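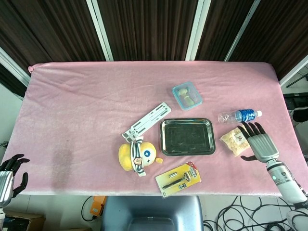
My town's oldest house turned 200 this year and I've spent way too many evenings reading about it, so you all get a thread. I grew up in Durnstead, four streets away, and I never once looked up at the date over the door. The historical society put on a birthday tea in the front parlor last Friday and I finally went inside. I came home wanting old things everywhere, and then there's the pink fleece cover with its creases along the top edge. Very much not 1822!

Okay, so the house. It was built for a family of rope makers, and the rope walk ran out the back for 300 feet, all the way to the creek. It's a row of garages now. I must have ridden my bike down it a thousand times.

The best part is the school years. From the 1880s on, a teacher ran classes in the two upstairs rooms, and at one point she had 33 kids up there. I've been in those rooms. I have no idea where they put their elbows.

She kept a daybook, too, and the society has it in a glass case. Mostly weather and who had a cough. One page just says "Goat again." – no explanation, and the next day is about spelling.

After that it was a boarding house, then a shoe repair shop called Laskowska for ages. My grandmother had her work boots resoled there every September and she still talks about the smell of the polish.

The roof is the worry right now. They need more than 3,000 dollars just to patch the north side before winter, and the tea brought in a decent start. The lemon cake was gone by the time I got to the table, which I'm still a little sore about.

If your family ever lived on Plillen Street, please dig through your shoeboxes. They're missing photos from the boarding house years and would love to scan yours and give them right back.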